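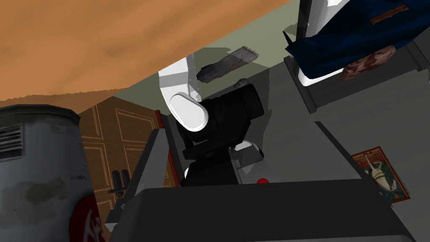 What does an editor do when two shots of the same conversation do not match?

The editor usually cuts to the listener. The eye of the viewer goes to the new face and the small error is forgiven. In Kanaujia, our film for this unit, it happens in the dinner conversation, where the father holds his glass in the left hand and then in the right.

Notes for week 3, Editing and Continuity
Tutor: Wenjie Liao

Terms to know before the seminar: eyeline, match on action, cutaway, jump cut, the 180-degree line. Please learn them with your own words. I do not give marks for copied definitions.

The dinner conversation lasts 174 seconds and has 28 cuts. Watch it one time with sound and one time without. On the second viewing, write down which person is on screen when each line is spoken. You will notice that the mother is often shown while others talk, and I would like you to think about why her silence has so much weight.

Fengying Cai asked last week if a jump cut is always a mistake. It can be a choice of style. Compare the opening of Dorkholm, where the driver is waiting and the director removes pieces of time in the middle of the same shot.

Reading: course reader, chapter 13. The part on colour grading can be skipped.

Written response, one page, due 15th February. Guilan Xu will collect the papers at the start of the seminar.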